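Textile Care and Materials, Unit 6
Handout: Dark dyes, washing and storage

6.1 Why dark blue loses color

In the last unit we spoke about how a dye enters the fiber. In this unit we look at how it leaves again. Navy is a good color for this study, for a small loss is already visible to the eye.

Cotton is dyed navy mostly with reactive dyes or with vat dyes. A reactive dye makes a chemical bond with the cellulose. If the rinsing after dyeing was too short, a part of the dye stays in the fiber without a bond, and this part comes out in the first washes. A vat dye has no such bond. It is held inside the fiber because it does not dissolve in water. It leaves mainly by rubbing, and for this reason the seams and the folds become pale first.

Please do not mix up these two effects in your lab report. Bleeding is dye that goes into the water. Crocking is dye that goes onto another surface by rubbing.

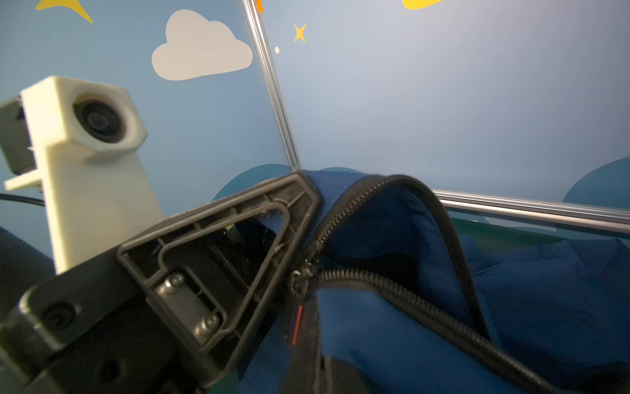
6.2 The washing test

Each group receives one cotton piece from the Drakwood set and one from the Kleinschmidt set. The pieces have the same color name but they were dyed in different ways. Cut one strip from each and sew it to a white strip of the same size. Keep the rest of the piece dry for comparison.

Put the strip in 500 ml of water with the standard soap. The water should have 94 °F at the start. Leave it in the closed jar for 44 minutes and turn the jar from time to time. Then rinse in cold water and dry flat, away from the window. Do not iron before you read the result.

Compare the white strip with the gray scale. Grade 5 means no staining, grade 1 means very strong staining. Half grades are allowed. If two students in a group give a different grade, write down both.

6.3 Folds and creases

Cotton creases easily because the hydrogen bonds between the cellulose chains break under pressure and form again in the new position. Moisture makes this easier. A garment which is left in a heap while it is damp will therefore keep its creases after drying, and along these lines the rubbing is strongest. 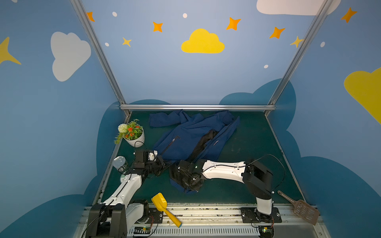

Fig. 6.2 Crumpled navy-blue garment on a dark green surface.

For storage, fold dark garments with the inside out and change the fold lines at each washing. The reading from Vokirard (page 33) gives a different opinion about hanging. Read it before class and decide if you agree for knitted fabrics too.

6.4 To prepare

Bring your dry strips and the grading sheet. Read the Jadadine chapter on finishing, only the part about resins. We will need the words "cross-linking" and "crease recovery angle", so please learn what they mean. Reports from 6.2 are collected at the beginning of class.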